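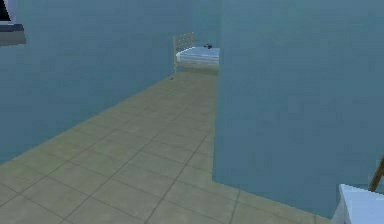
The fault was in the stop logic and had been there since October, according to Ruba Masri, who wants the navigation runs at Skondholm held until every log from that period has been checked again. Her request was posted to the project list on December 15, 2019, a few hours after the Isholm group reported that its home-assistance controller had been passing safety checks it should have failed.

The controller, called Salameh, is trained and tested in a simulated apartment before it is loaded onto a wheeled base. A typical run sends the agent down a passage between two walls toward a bed at the far end. The agent has to slow down as the passage narrows and stop short of the bed. If it touches a wall, a partition or a piece of furniture, the run is supposed to end and be logged as a collision.

The group found that contacts with partition corners were not always logged. The simulator tests for contact once per physics step, but the stop command was read from a buffer that refreshed only every 10 steps. A light brush against a corner could begin and end between two refreshes. The contact was detected, then overwritten before the logger read it, and the run continued as if the path had been clear.

Of 4000 runs replayed with the buffer removed, around 5 percent showed at least one contact missing from the original log. Most were at low speed and involved the outside corner of a partition, where the agent cuts the turn too closely. The replay did not cover runs with moving obstacles -- those use a separate contact routine, and Isholm says it has not yet been audited.

Zaid Sayegh, who maintains the simulator, said the buffer was added to reduce logging load and was never meant to sit between the contact test and the stop command. A change to the message order in October put it there. The existing unit tests used head-on collisions lasting well over 10 steps, so they kept passing.

The controller had already been loaded onto one base at the Imton test site. No injuries or damage were reported. The base has its own bumper switch, wired directly to the motor supply, and that circuit does not depend on the simulator code. It has been powered down all the same.

A patched build reads contacts directly and holds the stop until an operator clears it. Masri's request to hold the runs is still open.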